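How to Soak Hay Without Wasting Your Morning

Every spring somebody at the feed store tells me I should be soaking hay for every horse on the place, all day, in all weather. I've heard it for laminitis, for coughs, for "toxins" and once for bad manners. Soaking does a couple of things fairly well and the rest is mostly hope. If your vet wants the sugar brought down, or you've got a horse that coughs at dusty hay, read on. If not, save your back.

First, test the hay. I mean a core sample sent to a lab, from several bales, not a handful off the top. People skip this and then soak hay that was low in sugar to begin with. My last batch came from a grower out past Wivport who swore it was "safe for any founder horse." The lab did not agree with him.

What you need: a hay net with small holes, a muck tub or an old trough with a drain plug, a hanging scale, and a hose that reaches. I use Trolley, which is what we call the garden cart with the bad wheel, to get the wet net to the paddock. You do not need the Flelell soaking bin. I borrowed one for a month and it is a plastic tub with a lid and a very confident brochure.

Weigh the hay dry. This matters more than anything else on this page. Wet hay weighs a lot more, so a net that feels like a full dinner may be short by a third. Write the dry weight down before the water goes anywhere near it.

Push the net all the way under and put something heavy on it. Floating hay doesn't soak, it just gets damp on one side. For dust, ten minutes is plenty. For sugar, go 55 minutes in cool water, or half that if the water is warm. You'll see people online bragging about twelve-hour soaks. In June that's a tub of sour tea, and I wouldn't feed what comes out of it.

Pull the net and hang it until it stops streaming. Dump the water down a drain or well away from the paddock and any creek. It's brown, it stinks by afternoon, and horses will drink it if you let them. Fresh water every time.

Feed it right away. Throw out whatever is left by evening in hot weather. Rinse the tub and the net.

Now the part the soaking crowd tends to hurry past. You can't know how much sugar came out unless you test the hay again afterward. Some hay gives up a lot and some barely changes – same tub, same hose, same minutes. I sent in soaked samples from two cuttings and one of them had hardly moved. Minerals wash out too, so a horse on soaked hay full time needs a balancer, and I'd pick it off the lab sheet before I'd pick it off the front of the bag.

My mare Tse is 1358 pounds on the livestock scale and has been on soaked hay for 7 months. She's doing fine. She also lost her grass and got walked every day over the same stretch, so I'm not handing the tub all the credit.

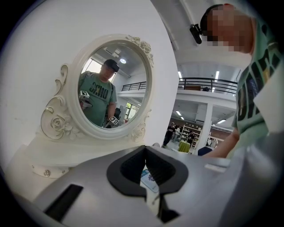 Can I soak the evening hay in the morning and leave it in the net till I get home?

In cold weather you can get away with it if the net is drained and hung in the shade. Once the days warm up it starts to ferment in a few hours, so soak it when you get back and let the horse wait an hour for supper.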